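November
Styliani Mitsotakis-Vlachou, Abundio Tapia and Jinfeng Shen

4. What changed at the packing benches

4.1 Setting and method

The Firnmont site sorts and repacks returned kitchen fittings for Indbridge. Before the two-arm cells came in, each bench was worked by one person who opened the carton, checked the parts against a list, and set them out for repacking. We followed the nine people who worked these benches through the change, and we were lucky to be there from the start. The log we draw on holds 2,252 bench tasks, of which 1,478 were done with the arms running and the rest by hand. We also recorded 53 short talks with the crew, mostly at the end of the early shift, when people were tired and very willing to tell us what we had got wrong.

Each cell was first built as a simulated bench so that the crew could try out moves before the real arms were switched on. Figure 3 gives the simulated bench as the wrist-level trainees met it, with a white tabletop, a wooden frame along the back, and the black grippers of the two arms reaching in from the left and right. Nothing has been set out on the tabletop. The shadows of the arms are rendered as well, and these turned out to matter a good deal more to the crew than we had guessed.
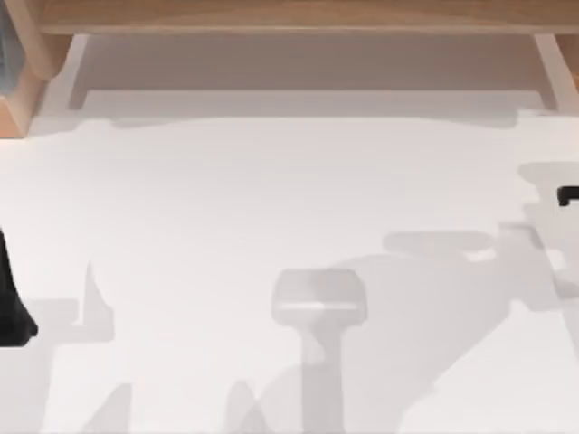
Figure 3. Simulated bench, two-arm cell, no parts set out.

4.2 Learning to read the arms

Our first surprise was how fast the packers picked up a feel for where an arm would go next. The engineers from Droninex had written a careful guide based on joint angles and speed settings. Very few of the packers used it. Spyros Karamanlidis told us he watched the shadows on the table, and that he could plan his own reach from them while keeping his eyes down on the parts. Two others described the same habit without having talked to him. We think this is a lovely piece of skilled work, and it was being done every day before anyone had a name for it.

It also had a practical result. The lights over the real benches had been placed to suit the cameras, and they washed most of the shadows out. After the crew raised this, the lamps over four benches were moved higher. Packers at those benches said they felt less jumpy when both arms were working. We did not measure this and would love to see someone do so.

4.3 Who does what now

The arms took over the lifting and turning of parts. The checking stayed with people, and it grew. A packer who used to look over one carton at a time now watches two cells and steps in when a part is bent, missing or in the wrong bag. Vangelis Karamanlidis called it "more looking, less carrying," and his shoulders were glad of it. Some of his coworkers missed the old pace, though. With hand work you could speed up before a break and slow down after it, and the cells do not allow much of that.

Talk across the benches changed too. Under the old layout people faced each other in pairs. The Spanos frames put everyone along one wall, and for the first few weeks the room was much quieter. The crew fixed this themselves by swapping cells every hour, with a short handover at each swap. Those handovers became the best source of fault reports on the site, well ahead of the form on the tablet. They were also where new hints were passed around, including the one about shadows, and by the last month of our stay newcomers were being taught it on their first Thursday.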